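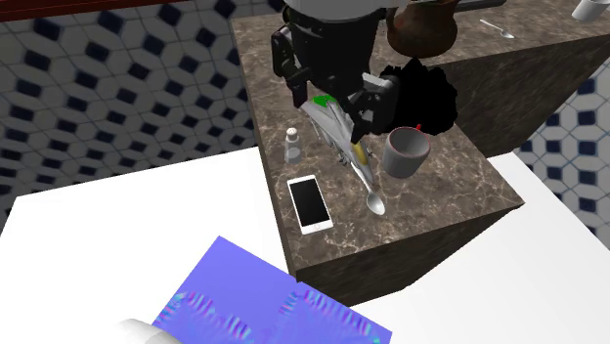 From: Yara Qudah
To: Clullivora users list
Date: Feb 10, 2025
Subject: Re: Rendonen kitchen pack, worth the license?

Ruba Nimri wrote:
> We are thinking of buying the Rendonen kitchen pack for our
> grasping work. The Gustlow page lists a lot of objects and several
> counter layouts, but it says very little about how the contacts
> behave or how long it takes to get going. Has anyone on the list
> used it for more than a demo? I have three questions.
>
> 1. Are the thin objects usable? Our old set had spoons that sank
> into the table.
> 2. Can you swap in your own arm model without redoing the scenes?
> 3. Is the asset quality even across the pack?
>
> We run everything on one workstation, so load times matter too.
>
> Ruba

Hi Ruba,

We have had the trial license for most of a month and ran it on the Twal machine, which is a single workstation like yours. I'll take your questions in order and then add a few things you didn't ask.

1. Thin objects. Mostly fine. Spoons rest on the counter and stay there at the default time step. If you double the step to save time, they start to creep, and after a long episode you can find one on the floor. We went back to the default. Picking a spoon up from flat is still hard, but I would put that down to our grasp planner. The phone is easier than the spoons, provided you come at it from the long sides.

2. Swapping arms. Yes, with some work. The scene files keep the robot in a separate block, so you replace that block and leave the objects alone. What you do have to redo is the base position. The counter is deep and has a raised shelf along the back, and an arm with a shorter reach won't get to the things on that shelf from the stock mounting point. Plan on a day for this. The manual covers it in half a page and leaves out the gripper offset, so check that by hand before you run anything long.

3. Quality. Uneven. The marble, the wall tiles and the plain household objects look good enough for training on images. The toys are decent too, and they turned out to be the most useful part for us, as their shapes are awkward to grasp. The jet is a good test. You can take it across the middle, but it tends to swing nose down when lifted, and then the wings get in the way of whatever you want to do next.

There is also at least one object whose surface does not load properly on our setup. It comes up as a ragged black shape on the counter. I wrote to Gustlow support and they asked for the log and our driver version. No fix yet. You can take the object out of the list in the scene file and everything else runs as before, but if you train with it left in, be aware of it.

This is the layout we used for most of our runs:
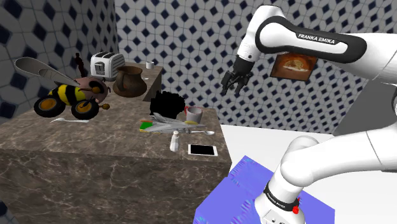
Cluttered counter layout with the Franka arm, gripper open and clear of the objects.

Some numbers, for what they are worth. We ran 1000 pick attempts on this layout with random start poses, and 507 of them ended with the object lifted and held. That is with our own planner and no tuning, so please don't read it as a score for the pack. The failures were mostly on the spoons, and on objects that had ended up leaning against each other. The cups did better than I expected once we switched to grasping by the rim.

Load time for the first scene was some 25 seconds. After that the assets are cached and a reset is quick. Memory use grows slowly over a long session. We left one going for 24 hours and had to restart it at the end, so now we restart the process between batches as a habit. Rendering two camera views costs a good deal more than one. If you only need state, turn both off.

On the license: the trial has the same objects as the paid version as far as I can tell, but it will not let you export modified scenes. That may be a problem if several people share your setups. The paid license is per machine, and moving it to another machine means an email to Gustlow and a wait. Ours took three working days.

My view is that it's worth paying for if you need clutter and don't have anyone to build scenes. If you already have a decent object set, I would only buy it for the toys, and I'd ask them first if they sell those separately. They didn't answer that one when I asked.

I can send you our edited robot block and the base positions we settled on. They are for the version before the February update, and I haven't checked them against the new one.

Yara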